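Notebook, sim bench
Monday, June 25, 2018
Sketasus home-scene package, trial license, second session

Picking up where I left off with the install. The viewer finally starts without the library path hack, but only from the folder it was unpacked in. Moved it to the shared drive, got a blank window, moved it back. The vendor's page says "runs anywhere." Wrote to Brekgate support on the form they give. Auto-reply so far.

What they are selling: furnished rooms, a mobile robot model with an arm, and a task script layer on top. What we want it for is narrower. We need somewhere to run the Ait Ali fetch routine before we tie up the real base for it, and we need the sim to fail in the same places the real base fails. The demo reel doesn't help with that second part. Everything in the reel works.

Loaded the large living/dining room first. Load time 67 seconds cold on the bench machine, which I can live with.

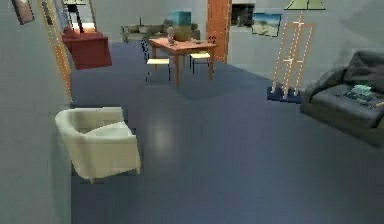

The room is roomy in a way that flatters any planner. Long open runs of floor, wide gaps between the armchair, the table and the easel. Our test flat has nothing like it. I want to push the dining chairs out from the table and see if the base still gets through, but the trial license locks the furniture layout. Need to ask if the full license unlocks it or if that is yet another add-on.

The floor is glossy and picks up the overhead light. Good, if the depth model does anything with it. I suspect it doesn't. Their manual has one paragraph on depth noise and it reads like plain Gaussian on top of perfect range. A real depth sensor on a shiny floor gives you holes. If the sim gives us clean range there, the obstacle layer will look better than it is, and we already went through that with the Cakwood package in February. Check by dumping raw depth over the bright patch and over a dull one and comparing the two.

Also no sign that the picture gets worse with distance in any sensible way. Far furniture just goes soft. Fine for a thumbnail, less fine for a detector.

Switched to the downward view over the robot body to look at the marker and the self-shadow.

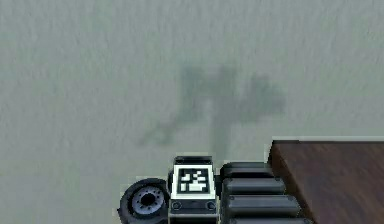
Marker calibration is the part of the brochure with the boldest claims, so it gets the most suspicion. At the default resolution the edges around the pattern are soft and a bit stair-stepped. Corner refinement is going to wander on that. Ran their own calibration script over 1413 rendered views and it kept 93 percent of them, then printed a residual with no units. No list of which views got dropped. I'd like to know if the rejects bunch up at certain arm poses, so I'll have to patch the script to log them.

The arm does cast a shadow on the floor – I'll give them that. Blurry, but the shape follows the arm and gripper. With Cakwood we had no self-shadow at all and the segmentation fell over the first day on hardware. Point for Sketasus, a small one.

Contact is still untested. The grip settings expose a single friction number for everything, cloth and wood alike, and I don't see how that can be right. The fetch targets we care about are light things left on seats and tables, so this matters more than the pretty walls do.

Moved to the carpet side of the room to think about floor transitions. 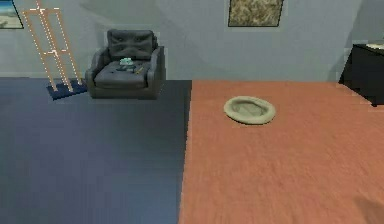 Does the base drive differently on carpet than on the hard floor? Not that I could measure: same command, same distance, same heading error on both surfaces, so for now I treat the carpet as paint.

That one hurts. Odometry drift on carpet is half the reason we wanted a sim. There may be a per-surface slip table somewhere, the config has an empty block called surface_params, but the manual never mentions it. Added to the list for Brekgate.

Ran the patrol script overnight settings for a short stretch, 17 waypoints. It completed. Then I looked at a few of the views it logged on the way.

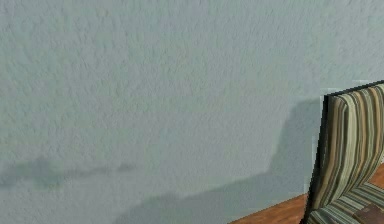 Too many views that are mostly wall. The waypoint generator picks a spot and a heading and doesn't seem to care what the camera gets out of it. If we pay by rendered view, as the quote has it, then we pay for plaster. Ask for a filter or write our own before the render. The wall texture is decent, with real bumps to it, and feature tracking may hold on it. Haven't tried.

Where I stand: not signing for the year. Would consider one more month of trial if they unlock the layout and answer on carpet slip.

To do
– raw depth dump, bright patch vs. dull
– patch calibration script, log rejected views
– find out what surface_params does
– rerun marker test at double resolution
– get the quote in writing, with the per-view price spelled out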